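FOR IMMEDIATE RELEASE
Feb 15, 2024

Lernier opens its first overnight guest rooms in Riltport, and I get to tell you about it

Riltport: Hi from the old seed warehouse on the harbor road! I'm the owner of Lernier, and if you've had breakfast with us at any point since we opened the cafe, you've probably heard me go on about the upstairs. Well, the upstairs is done. Starting this month Lernier has three guest rooms over the cafe, and we're taking bookings now.

I know three rooms isn't a hotel. I didn't want a hotel. Riltport has a perfectly good one out by the highway, and I send people there all the time when they need a pool or a conference room. What we didn't have was a place to sleep in the middle of town, where you can walk down to the ferry in your slippers if you feel like it (people have, and I've sold them coffee on the way back).

The building put up a fight. We started pulling up the old floor in January of last year and found another floor under it, and under that a whole lot of sunflower seed. The windows are new but they're the same shape as the old ones, with the deep sills, because I'd have cried if we lost the sills. The stairs are still steep. I'd rather say so in a press release than have you find out with a suitcase in each hand, so please call ahead if stairs are hard for you and we'll talk about the side entrance and the lift platform, which gets you to the Ferry Room and only the Ferry Room.

Beds took me longer than everything else put together. I'm a terrible sleeper and I've stayed in plenty of pretty rooms with awful mattresses, so I went and lay down on every bed I could find between here and Sombridge. I like plain sheets and I like a bed that doesn't groan when you roll over. That was my whole list.
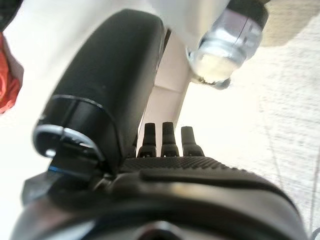
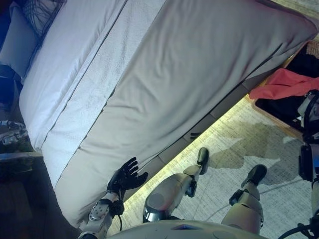

White sheets on the bed in the second picture.

The rooms are called Ferry, Orchard and Back. Back used to have a nicer name but everybody on staff kept calling it the back room and I gave up. It's the quietest of the lot and it gets the morning sun, so if you like to sleep late, ask for Orchard.

Rates start at $100 a night, and that includes breakfast downstairs. I mean a real breakfast off the regular menu, with eggs and the seeded toast and whatever fruit we've got. The kitchen opens early on ferry days. If you're catching the first boat, tell us the night before and we'll pack you something to take along.

We're also doing something with Mutiso, the bakery across the street, that I'm pretty excited about. Anybody who stays two nights or more gets a loaf to bring home, baked the morning you leave. You pick the kind at check-in. The rye is the one I'd fight you for.

A word for our neighbors, who put up with the dumpster and the noise and one very bad week with the water main: thank you! We're holding an open house for Riltport residents before the first guests arrive, and you're welcome to go up, poke around, open the closets and tell me what I forgot. There'll be soup. When I wrote to the cafe's mailing list last fall to ask what a room in this town ought to have, 430 of you wrote back, and the most common answer by a mile was hooks. So there are hooks, lots of them, on every wall that would hold one.

Parking is in the lot behind the warehouse and it's free for guests. Well-behaved dogs can stay in Back, which has its own door to the yard. Cats I'm still thinking about.

To book, stop by the counter at Lernier, 871 Harbor Road, Riltport, or call the cafe during opening hours. We don't have online booking yet. It's coming in the spring, if I can get the calendar to quit double-booking Orchard.

Reporters and anyone else who'd like a look at the rooms can come by any afternoon after the lunch rush. Ask for the owner at the counter and I'll come out of the kitchen.

About Lernier
Lernier is a cafe and guest house in downtown Riltport, serving breakfast and lunch. It buys its flour from a mill in Sombridge and its bread from Mutiso.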